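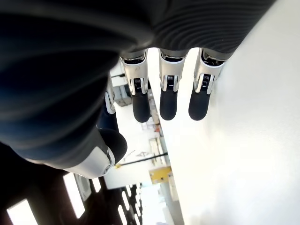

Vol. 2, No. 57

Cupboard month at the Julwood house

April is when we go through the shared cupboards at Julwood, and I always put it off until the evenings are light enough that I run out of excuses. The linens were the easy part this year. Everything got refolded in thirds the way the Budora house does it, which gives you one clean edge facing out and lets you pull a tablecloth from the middle of the pile without bringing the rest down on your head (I have done this more than once, in company).

The kitchen drawers were slower. We had about 200 odd lids, and most of an afternoon went to matching them up on the counter with the radio going and a pot of coffee that kept needing to be made again. Lids with no partner are in the box by the back door. Please look through it before the end of the month, and if you recognize the blue one from the Iyamu supper, take it home!

We still need shelf paper, the plain kind, and a few jars with good tight tops. The tall cupboard by the window sticks in damp weather, so lift the door a little as you pull. Bring your own apron next time and come any time after 3:15, we'll be at it until supper.

14 comments | 315 shares

Related items
Zorngate seed swap: what to bring
Mending table moves upstairs
Soup night recipes from Budora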